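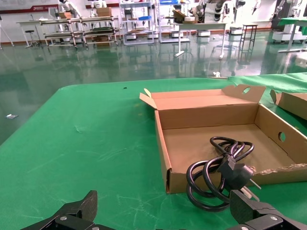 Kit assemblers who took part in the trial told Prakwood that a cord pushed loose into a box costs more time at the next bench than it saves at the first.

Prakwood has revised its packing procedure for mains cords at the Clatow site. The change came into use in September and applies to all cords supplied to Hernis and Pons under the existing kitting agreements.

Under the revised procedure each cord is coiled in loops, secured with a single cable tie near the plug and laid in an open cardboard tray with the plug outermost. Loose coils are no longer accepted for dispatch. Cords found untied at the final check go back to the packing table. 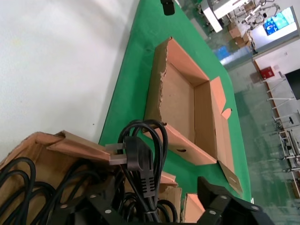

Power cord with moulded two-pin plug and white cable tie, Clatow packing area.

The procedure was tested on 352 cords over 17 shifts. Average handling time at the receiving bench fell from 70 seconds per cord to 60, measured from opening the box to placing the cord in the kit. Packing time was unchanged.

Trays remain in single-use corrugated cardboard with hand holes. Torn walls and flaps are permitted on trays used inside the site – these are retired once the base no longer lies flat – but boxes leaving Clatow must have all four walls intact.

Hernis will receive all cords in the new format from the next scheduled delivery. Pons will change over when its present stock has been used. Part numbers, prices and order quantities are not affected.

Packing instructions and revised label drawings are available on request from the Prakwood customer desk at Clatow.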